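Trips > Coast and Hills > Cliltdale day-out listings

# Cliltdale Days Out: a small dataset of family trips

By the Sedon listings desk

Last updated: February

Hello, and thank you for stopping by! This is the data card for the Cliltdale Days Out listings, a plain table of places to go and things to do along the Cliltdale coast and up into the hills behind it. It began as a list for our own visitors at Sedon, who kept asking the same very sensible questions (is there a café, can we bring the dog, what on earth do we do if it rains), and it grew from there into something we thought other people might like to use.

## What you get

There are 482 places in the main file, `places.csv`, and 2407 rows of opening times in `times.csv`. The second file is so much longer than the first because a place with summer hours, winter hours and a different arrangement for school holidays needs a row for each. The two are joined by `place_id`.

The columns in `places.csv` are:

- `place_id` — a short code that never changes, even if the place gets a new name
- `name` — as it appears on the sign at the gate
- `kind` — beach, boat trip, walk, museum, farm, play park, ropes course, garden or other
- `area` — Wullau, Grasso or Cliltdale town
- `wet_day` — yes, no or partly
- `dogs` — yes, no or on a lead
- `youngest` — the lowest age allowed in, left empty where there's no rule
- `notes` — anything else we thought a visitor would be glad to know

The notes column is free text and it does ramble a bit, I'm afraid. If you are loading it into a program, please mind the commas. Everything in that column is wrapped in double quotes, and the files are saved as UTF-8 so that accents come through properly.
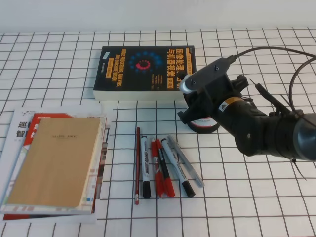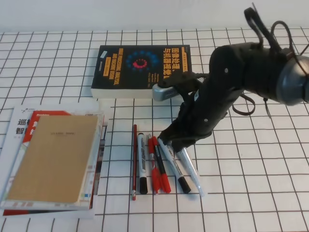 ## How the listings were gathered

We wrote to every place we knew of and asked them to fill in a form, and 1260 forms came back over the life of the project, counting the ones where somebody wrote again to correct what they had told us the first time. Where two forms disagreed we kept the newer one. Where a place never replied we went by the notice on the door, and those rows have `source` set to `visit` in the times file so you can tell them apart.

Wullau is the best covered, as you might expect with the harbour there and all the boat trips leaving from the one quay. Grasso is thinner. Many of its farms and gardens open only on a Saturday, and a few of them open when the weather suits the owner, which is lovely in its way but very hard to put in a table. We have marked those `ring first`.

## Things to watch out for

- Boat trips depend on the tide. The times given are for the ticket hut and you should check the sailings separately.
- There are 17 places with no opening times at all. These are mostly open beaches and footpaths, so an empty entry means you can go whenever you please.
- We took prices out of this version. They changed too often and we were forever getting cross letters.
- `youngest` is about the rule at the gate and says nothing about whether a small child would enjoy themselves. The long cliff walk at Grasso has no age limit, but I wouldn't take a toddler up it!

## Using the files

You are welcome to use the listings for a leaflet, a website, a school project or a map on the wall of your guest house. Please say where they came from, and please mention the month of the version you used, so that readers can tell if a newer one has come out. If you change a row, give your copy a different name — it saves a great deal of muddle later on.

Corrections are very welcome. Send us the `place_id`, the column that needs changing and what it should say, and we'll put it into the next version. New places can be sent in the same way with the `place_id` left blank, and we will give them a code when we add them.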